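September 2, 2021 | Posted by the Wosham stores team

Pickers and packers wanted, Marnavau

We're growing, and we'd love two more people in our stores! You'll fill orders from the blue bins, keep the racks tidy and help us get ready for a very busy December. No experience needed, we'll show you everything.

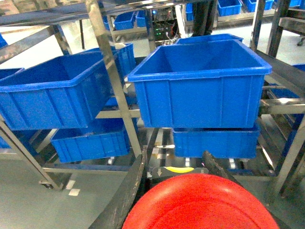 Hours and pay

Five mornings a week, £1,490 a month (plus a £240 bonus at Christmas). Ring or drop in!

Sign up to our jobs newsletter
© Wosham | Contact | Back to top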